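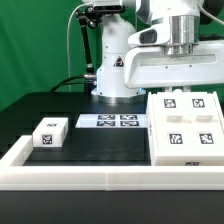

Against the Unlabeled White Part
Gadano Notes, 2022-01-07

Small plastic parts are nearly always specified by dimension and material, and hardly ever by how easily a person can tell one from another on a bench. I think this is a mistake in the drawing, and it should be corrected there.

The usual case is a bin of white molded parts on a dark work surface. Contrast against the surface is excellent. Contrast between one part and the next is close to zero. The Tostolano parts list I work from has 3727 entries, and almost 300 of them are white, round and short enough to sit in the palm. The list separates them by number. The hand has only the outline to go on.

Outline can carry a lot of information if the designer lets it. Grooves are the cheapest way to do this. A groove gives the fingers a stop, and under side lighting it gives the eye a dark line on a pale body.

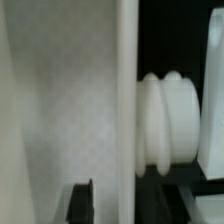
Ridges at one end and a plain band at the other also settle orientation. A cylinder that is the same at both ends has to be checked against a drawing, or tried one way and then the other. A cylinder with a ribbed end can be turned correctly before it reaches the fixture. In August I timed this on two Liem spacers of equal length, one plain and one grooved. Sorting and orienting a tray of 25 took 15 seconds less with the grooved version. Over a shift that matters more than the savings from a simpler mold.

The common objection is gloss. Polished white plastic throws highlights, and on a rounded ridge the highlight can wash out the edge that was supposed to help. The objection is fair, but it is an argument about surface finish. A light texture on the ridges fixes most of it, and moving the lamp lower fixes some of the rest.

Color coding is the other answer people give. Atard did this for years with tinted resin. It works until a batch arrives in the wrong tint, and it does nothing for orientation. It also adds a stock item for every color.

My preference is that every short round part carry at least one asymmetric feature, deep enough to feel through a thin glove, and that the feature be dimensioned and inspected like any other. Suppliers will treat it as decoration until it has a tolerance on it.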